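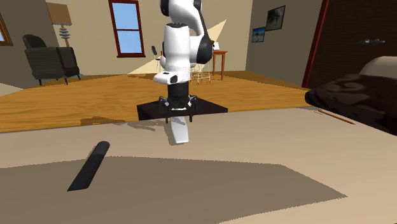
Buying an arm: questions we keep getting

Do we need the full Bumik package?
Probably not. The brochure leads with tidying the living room, and most of you have a stockroom. Ask Ullura to price the arm and gripper separately.

Is the simulation licence worth 2,000 a year?
Only if somebody will use it. Mercy Mwaipopo went through last year's requests and found 5 teams had paid and one had logged in since November.

The supplier quotes 97 per cent success. Can we plan on that? 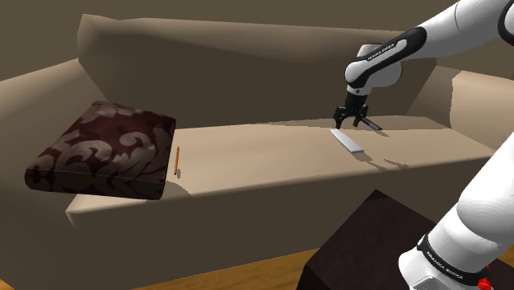 No. Ask which objects, how many tries, and whether any of it was done on a real arm. Simulated picks cost nothing to repeat.

What gets left out of quotes?
Fitting, spare fingers, training. Add 33 per cent and expect to argue about it.

Who signs off?
Pallavi Bisht, once you have a second quote. Botha will do one for free.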